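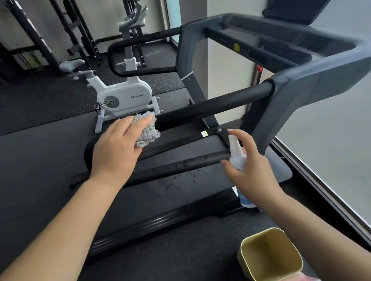
Prakberg has published a written cleaning procedure for small home gyms, covering treadmills, exercise bikes, free-standing racks and the floor between them. The procedure is issued as a seven-page leaflet and applies to private rooms used by up to three people. It was drawn up after owners of home equipment asked for the same level of instruction that Prakberg supplies to commercial premises. Most of the leaflet concerns the treadmill, and in particular the running deck, where a black surface shows spray droplets clearly and a fluffy microfiber cloth can be worked right up to the far end. The remaining pages deal with upright bikes, metal racks, resistance bands and storage of cloths.

The leaflet replaces the single-sheet guidance that Prakberg has supplied with its cloth packs until now. That sheet gave one instruction for all surfaces and made no distinction between a running belt, a padded saddle and a painted upright. The new procedure treats each of these separately and sets an order of work for the whole room.

Order of work

Equipment is cleaned from the top down. On a treadmill this means the console first, then the handrails, the uprights, the side rails and finally the belt. Dust and dried sweat from the handlebar fall on to the deck, and a belt that has been wiped first will need wiping again. The machine is switched off at the wall and the safety key removed before any cloth is applied. If the machine has been in use, it is left to stand until the belt is cool to the touch.

Consoles and any printed labels are wiped with a cloth that has been dampened away from the machine. Spray is not directed at a console, a speaker grille, a switch or the gap where the belt enters the motor cover. Labels carrying a serial number or a safety warning are dabbed and left to dry.

The belt may be sprayed directly, in short bursts, with the nozzle held low and pointed at the middle of the deck. Two or three bursts are enough for one section. The cloth is then drawn across the width of the belt and not along it, so that liquid is not pushed beneath the edge. When the visible section is finished, the belt is moved on by hand and the next section is cleaned in the same way. Owners should check the handbook for their own machine before moving the belt by hand, as some models do not allow it.

The far end of the deck is the part most often missed. In many homes the treadmill backs on to a bike or a wall, and access from behind is limited. The leaflet recommends kneeling at the open end or at the side and reaching forward over the deck, with one hand on the cloth and the bottle in the other.

Bikes, racks and bands

On an exercise bike, the saddle, handlebars and pedals are cleaned after each session, and the housing and base once a week. Seat posts are wiped dry, including the part which slides inside the frame. Particular attention is given to the base stand, where dust collects at floor level.

Power racks are wiped with a dry cloth first. Perforated posts hold dust inside the holes, and a damp cloth will turn it into a paste that is difficult to remove. A soft bottle brush may be used for the holes at the height where the bar is normally set. Bands and straps are taken down, washed in lukewarm water without solvent, and dried flat out of direct sunlight. They should not be left hanging from the rack while still damp.

Cleaning liquid

The procedure was prepared using Clendemlow, a water-based surface cleaner without bleach or silicone. Products containing silicone are excluded from use on running belts because they leave a slippery film. Clendemlow is supplied as a ready-mixed liquid in a 600 ml refill, and can be decanted into any clean trigger or pump bottle. Decanted bottles should be marked with the contents and kept out of the reach of children.

Cloths are washed at 40 degrees without fabric conditioner. A cloth used on the floor is not used again on handlebars or saddles. The leaflet suggests two colours, kept in separate bags.

Trials

The order of work was tried out over some 3 months in home gyms fitted out by Kollár, a supplier of flooring and mirrors for domestic exercise rooms. Comments from the households taking part led to two changes. The instruction to vacuum beneath the treadmill was moved from weekly to monthly, and a drying interval was added before the belt is used again. The interval is given as 15 minutes in a ventilated room and longer in a garage or cellar.

Owners of carpeted rooms were included in the trial. For these the leaflet advises a rubber mat under each machine, extending past the rear roller, and a towel laid along the edge of the deck during cleaning.

Availability

The leaflet will be available from December, free of charge, with all Prakberg cloth packs and from shops stocking Clendemlow. A large-print edition will follow. Distribution to trade customers is handled by Troson, and requests for quantities of more than one box should be sent to the Troson order desk.

Press enquiries should be addressed to the Prakberg press office, which is open until 4 pm and closed on Thursday. Text from the leaflet may be reproduced provided that the section on electrical safety is included in full.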